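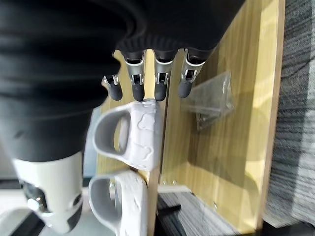 The hand over the two mugs, seen from the wrist camera.

Progress report on the grasp planning software, Fundarano project
Prepared by Ieva Raudsepp, April 17, 2022

Dear Benedita,

Thank you again for your patience over the winter, and for the kind note that came with the second instalment. I'm very glad to say we have plenty to tell you this time.

Most of the effort has gone into the planner. Junhao Su has rewritten the part that chooses where the fingers should go, and it now proposes a grasp in 60 milliseconds, which is quick enough to run again while the arm is still moving. We've been trying it on mugs lying on their sides — a harder case than upright ones, as the handle may point anywhere and the fingertips have to come down close to the rim without knocking it. Of 3285 attempts logged so far, the planner found a reachable grasp in 95 per cent.

Perception is a little behind, I'm afraid. White mugs with a raised pattern give us patchy depth readings, and two of them close together are sometimes taken for one object. Sakda Noiphan has a fix for the second problem under test and is fairly cheerful about it. There are 11 open faults on our list, mostly small ones in the logging tool.

Between now and June we'd like to join the two halves properly, so that a poor depth reading makes the planner ask for another look. Waraporn Prasertsri will send the spending sheet separately. We are within budget, though the travel line has hardly been touched and we'd love to talk to you about moving some of it to computing time.

With warm wishes from all of us,
Ieva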